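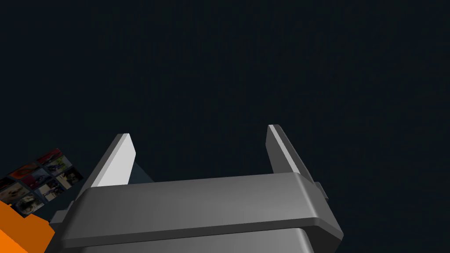

Wrist camera placement is the first subject, as the grasp results later on depend on it. We compared two parallel-jaw grippers on the same arm model in simulation, using one controller and one task list. Each gripper had its own wrist camera mount. With the mount set this far back, the housing fills the lower middle of the view and both fingers stay visible against the dark background, open and with nothing between them. The picture panel and the orange object are pushed into the lower left corner. Keep this slide up while explaining that the policy gets this view and the joint positions, no more.

Slide 2. Setup
Carberg gripper: wide housing, flat fingers. Hukville gripper: narrow housing, shorter stroke. Say early that the Hukville model came with its own collision mesh and the Carberg mesh was built by Banafsheh Vahidi from drawings. Contact settings were matched by hand. Someone will ask about friction. Same coefficient for both, fixed for all runs.

Slide 3. Runs
1,218 grasp attempts in total, split evenly between the grippers. Nine object shapes. Start poses drawn from the same seed list. An attempt counts as a success if the object is still held at the end of the lift. Dropped during the lift counts as a failure, even if the first contact was good. Pause on that definition, it caused confusion at the September review.

Slide 4. Camera distance
Mount moved back in steps of 11 mm. At the nearest setting the fingertips leave the view when the jaws open fully, and the controller then closes too soon. At the furthest setting the fingertips stay in view but the housing hides the near edge of low objects. The middle setting is the one used for the main comparison. The Hukville housing hides less at every setting.

Slide 5. Results
Show the plot, do not read out the rows. The wide stroke helps on large boxes. On thin plates the short stroke does better, mainly through faster closing. Most of the gap between grippers goes away when the camera is at the middle setting. Credit Abbas Bakhtiari for rerunning the thin plates with the jaw speed matched.

Slide 6. Controller timing
Control loop delay set to 61 ms for all runs. Safavi controller only. We have partial results with the Donduvby controller but the gains were never tuned for it, so leave them out unless asked. Backup slide 9 has the step response.

Slide 7. Limits
Rendered lighting is cleaner than a bench. No lens distortion in the camera model. No cable drag on the wrist. Finger pads are rigid in both models, and real pads would change the thin plate figures most.

Slide 8. Next
Hardware runs with the middle mount only. Mesh files and seed list go on the project share after the talk. Take questions with slide 4 on screen.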